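Biverton Arm Users > Grippers and Cameras > Fingers landing to one side of thin pens

Osaze Amadi
Hi all, I'm running a Biverton arm with the stock two-finger gripper and a Vuseo camera on the wrist. The job is picking up pens and markers from a jumble and dropping them into bins by type. It did fine through December. Since I swapped the finger pads in January it keeps coming down a hair to one side. Fat markers, no problem, the pads just shove them over and close. The thin gel pens are another story, one finger lands on the barrel and the arm faults out on force.

I let it go 300 picks with the old pads and had hardly anything to complain about. With the new ones I had to stop after 100 because I was sick of clearing faults.

Things I've tried: rehoming, reseating the pads, yelling. I haven't redone the camera calibration because I never took the camera off. Also the pens like to lie across each other, which I know doesn't help, and my surface is beat up, with white paint flaking off all over it.

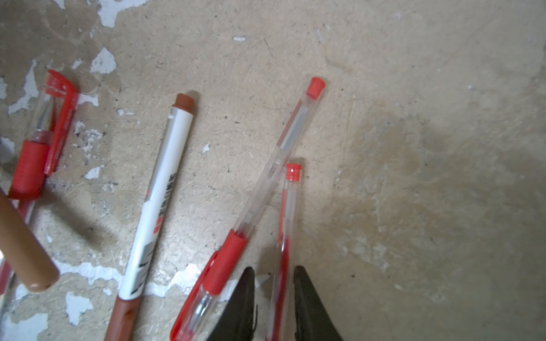

Loubna Bennani
You touched the pads, so the hand-eye numbers are stale even if the camera never moved. The camera still knows where the pen is just fine. The arm has an old idea of where the middle of the gripper is. Pull up the tool center point page and check what it has for the tip offset. I'd bet it still has the old pads in there, and if the new ones taper differently or sit a touch longer you get exactly the sideways landing you're talking about.

gridbolt
Disagree a little. A longer pad gives you a height error, and he's off sideways. Sideways on a two-finger gripper is nearly always the fingers not closing on center. One of them has slipped a tooth or one pad isn't all the way up its pocket. I'd grab a gauge pin before I touched a single number in software.

Loubna Bennani
A length error turns into a sideways error as soon as the wrist is tilted, and he's coming in tilted if he's got stuff lying across other stuff. But sure, the pin check takes no time. Do both.

mrs_torque
Can I throw in the paint? I had a cell on an old painted surface and the detector loved the flakes. Long skinny white patch next to a clear barrel, it would decide the two were one object and aim for the middle of the combined blob. That's sideways too! Clear barrels are awful for this. I ended up laying a dark mat down and half my trouble went away.

gridbolt
Then the old pads would have missed too. Same floor, same paint, 300 good picks.

mrs_torque
Unless the old pads were squishy enough to get away with it. Mine were worn round at the ends and they'd slide off a barrel and end up either side of it anyway. Fresh pads with a crisp tip just stab the thing. I'm not saying it's the whole story, I'm saying old pads hide a lot.

Osaze Amadi
OK, lots to chew on, thank you. To answer the questions: yes, I approach tilted a lot of the time. No, I did not update the tool center point, I didn't know pads counted as a tool change (go ahead, laugh). And the old pads were rounded right off, so mrs_torque may be on to something. I'll do the pin check tonight.

toolcrib_dan
Before you go down the rabbit hole, are your camera bracket screws tight? The Vuseo bracket has two little screws on the back and they walk loose. Mine looked fine by eye and I could still rock it with a fingernail. If your pictures go soft when the arm is swinging, look there first.

Loubna Bennani
Everything goes soft when the arm is swinging, that's just exposure time. A loose bracket would show as a different error every pick. His goes the same way each time. Osaze, it does go the same way each time, right?

Osaze Amadi
Mostly the same way, yeah. Not every single time. But dan, I'll put a driver on those screws.

toolcrib_dan
"Mostly" is doing some work there, just saying.

Osaze Amadi
Right, I'm back, sorry for the gap. I did the whole lot in one evening and wrote down the order, mainly so I can find it again next time I swap pads.

1. Power off, pads out, pockets wiped. One pocket had a crumb of something in the bottom, so that pad had been sitting proud. Score one for gridbolt. Put both pads back in and pushed until they clicked (the second one never clicked back in January, and I remember thinking huh, and carrying on. Lesson learned).

2. Snugged the camera bracket. One of the two screws took nearly a full turn, so dan gets a point as well. After that I jogged the arm over the pens and caps with the live view up, slow and then fast. Slow is crisp. Fast is still mush, but it's mush with the fingers in the same spot in the picture, and that's all I wanted to know.

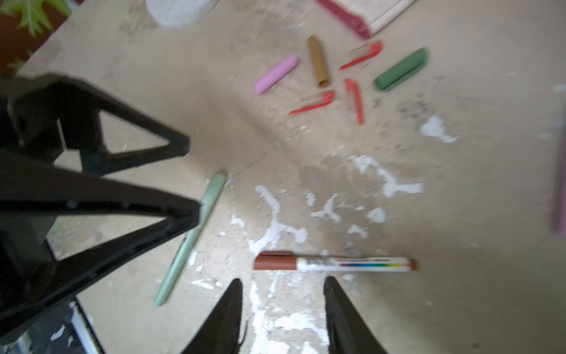 3. Pin check. Closed on a gauge pin held in a block, read the offset, opened, turned the wrist half around, closed again. The two readings agree now. I wish I'd done this before step 1 so I'd know how bad it was, but I got excited.

4. New tool center point. Four-pose touch-off on the tip of a nail. Loubna, you were right too, the saved one was for the old pads and the new ones really are longer.

5. Camera calibration again, from scratch, with the printed board. Long and boring, so put the radio on.

6. Ran it. 100 picks, mixed markers and gel pens. Two faults, both on pens lying across another pen, and I can live with that.

gridbolt
Nice. Annoying that you fixed everything at once though, now we'll never know who won.

Loubna Bennani
I won. Step 4.

mrs_torque
Still think you should try a mat. Two faults on crossed pens could be the paint talking.

Osaze Amadi
I've got an offcut of dark rubber somewhere, I'll give it a go. My worry is the pads dragging on it when they come down low for the skinny ones. Anybody running the Ondieki pads on rubber? Do they grab?

toolcrib_dan
They grab a bit when they're new. Raise your approach a hair and let the taper do the work. And put a dab of the blue stuff on those bracket screws while you're in there, or you'll be doing step 2 again by spring.

Osaze Amadi
Blue stuff is on. I'll post again once the mat's down.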